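4.3 Setting up the transfer cell in simulation

After we finished the hardware list, Tùng Thân and I built the cell in the simulator, so that we could check the layout before we asked for time in the laboratory. We gave it the name Drakden. Two roller conveyors with blue side rails lead to magenta bins at their far ends, and the white arm with dark gray fingers works between the rails and the bins.

The first problem was the base position of the arm. In our first version the forearm touched the conveyor rail when the wrist turned down. We moved the base back 15 cm and raised it by 8 cm, and after this the collision check gave no more warnings in 562 test moves. Our supervisor, Shona Merrick, advised us to repeat the check with the fingers fully open, and we found one more contact - with a post of the left conveyor. We limited joint 6 to solve it.

The second problem was the home pose. The fingers must stay above the rollers at start-up, also when the controller is reset in the middle of a cycle. We saved the pose in the Dredora settings file and wrote the date of the change, Saturday, January 7, 2023, in the first line.

The pose of the arm over the conveyors, looking toward the bins:

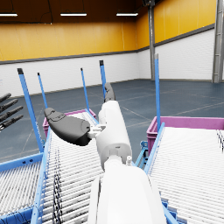
4.4 Maintenance plan

The plan for the real cell follows the manual of the Vudura controller. The finger pads are checked every week, and the wrist bolts every month until July.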